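The Folding Room

Neusa Toledo had done 18 takes by lunch and Kandent wanted 29 by the end of the day.

She sat on the edge of the tatami with a gripper in each hand and waited for Ehsan to say go. He was in the hallway with the laptop on his knees. The upload was slow again.

"Take 12 is no good," he said. "You went too fast at the corner."

"That's how I fold."

"I know. They want it slower, for the model."

Neusa had folded linen at Araner for most of her working life, and in all that time no one had asked her to be slower. She put the grippers down and rubbed her wrists. In May, when she signed on, Rosângela Brito had told her the job was teaching. It didn't feel much like teaching. A pupil would have coloured at being corrected, or asked why the sleeve went under first.

"Does it know which ones are mine?" she asked.

"The takes? There's an operator number."

"But does it know?"

Ehsan thought about it. "No," he said. "It gets everybody's, all together."

She picked up the right one first, then the left. The plastic was grey with handling near the trigger - or maybe that was only the light in the hallway. She said she was ready.
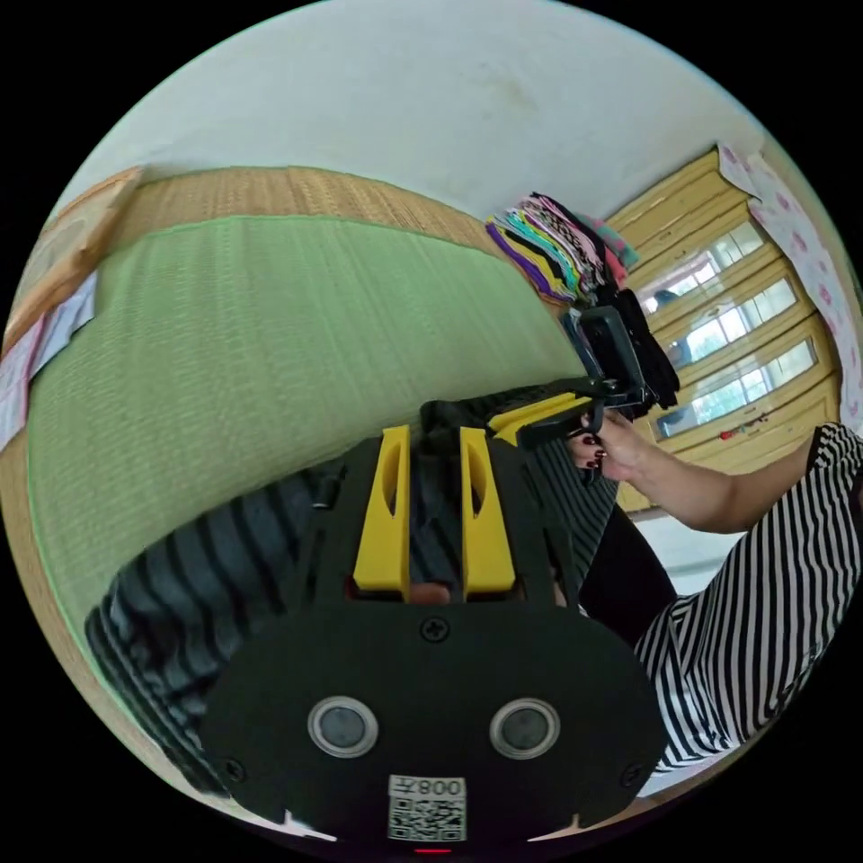
Between takes, the pile at the far edge of the mat.

"Go," said Ehsan.

She took the corner slowly. Her mother had folded like this, near the end, when her hands were bad, and Neusa had always reached over and finished it for her.

She let this one go all the way to the edge.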